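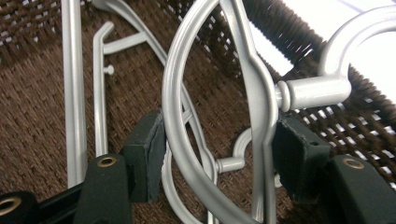 3.2 Crawl configuration and link extraction

The corpus was built from two retail sites, Stostwood and Stitomthorpe, which share a product catalogue but were developed separately. Stostwood renders its category pages on the server. Stitomthorpe sends a short HTML shell and fills it by script once the page has loaded. Both operators gave us read access to their server logs for the study period, which began in May, and neither changed its templates during that time.

Pages were fetched with the Storatard crawler (Chaiyaporn and Inthanon), run in two modes. In the first mode the crawler parsed the HTML as delivered and recorded every anchor element with an href attribute. In the second it loaded the page in a headless browser, waited until no network request had been open for 2 seconds, and then read the anchors from the resulting document tree. We refer to these as the raw and rendered modes. No form was submitted in either mode and no cookie was kept between requests.

A link was defined as an ordered pair of source and target addresses. Targets were normalized before comparison: the scheme and host were lowercased, fragments were dropped, default ports were removed, and query parameters were sorted by name. Tracking parameters were stripped using a list supplied by the site operators. We did not collapse trailing slashes, as Stitomthorpe serves different canonical tags for the two forms on part of its catalogue. Where a page declared a canonical address different from its own, the declared address was stored alongside the fetched one but was not substituted for it in the link table.

After duplicates were removed, the sample contained 3,077 pages. Pages returning a redirect were counted under their final address. Pages excluded by robots.txt were left out of the sample even when they appeared in the logs, and links pointing to them were kept in the table with a flag. The flag is used in Section 4, where blocked targets are treated as terminal nodes in the link graph.

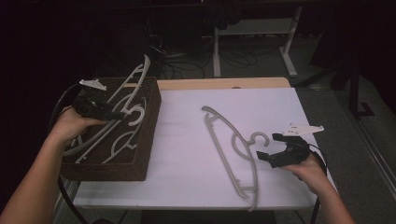 The two modes differed mainly in pagination and filter controls. On Stostwood the controls are ordinary anchors and both modes recovered them. On Stitomthorpe the "next" control on category pages is a button element with a click handler, and it has no address for a parser to read. Rendering alone did not help, as the crawler does not click. Products listed beyond the first screen of a category were therefore reachable only through the XML sitemap or through the related-items block on other product pages.

To measure the effect on depth, we computed the shortest path from the home page to each product page, using recovered links only. Sitemap entries were not counted as links. A product with no path was labelled an orphan. The maximum depth considered was 15; pages found only beyond that limit were grouped with the orphans, in line with the procedure of Yimyam and Sombatkul. Depth was computed separately for each mode and each site, so that every page carries one raw value and one rendered value.

Server logs were used to check whether orphaned products were nonetheless requested by search engine crawlers. Requests were attributed to a search engine when the user agent string matched and a reverse DNS lookup followed by a forward lookup returned the original address. Requests that failed either lookup were discarded. This step removed a large share of the traffic that claimed to come from search engines on Stitomthorpe, most of it from a small number of hosting ranges.

3.3 Template sampling

Site-wide figures can hide faults that are confined to one template. We therefore grouped pages by template, using the class attribute of the body element and the order of the main structural elements. The procedure gave 26 groups across both sites. Two annotators, Lamai Inthanon and Usa Phetsri, inspected pages from each group and marked the links a visitor could follow with a mouse or keyboard. Their markings served as the reference set for recall.

Disagreements were settled by discussion. Most concerned image carousels in which a slide and its caption led to the same target, and these were recorded as one link. Size and colour selectors were harder to judge. Where choosing an option changed the address shown in the browser, the selector was marked as a link. Where only the picture and price changed, it was not.

Groups with fewer than two pages were retained for the depth analysis but left out of the recall figures. The search results template was excluded from both, as its contents depend on the query and the operators block it from crawling. A further template, used by Stitomthorpe for printed catalogue requests, was merged with the general contact template after both annotators found the same set of links on each.

The Sukprasert parser was run on the raw HTML as a second baseline. It differs from the raw mode of Storatard in that it also collects strings resembling addresses from inline scripts and data attributes. These candidates were accepted only when a request to the address returned a 200 status and an HTML content type. Accepted candidates are reported separately from anchor links throughout Section 4.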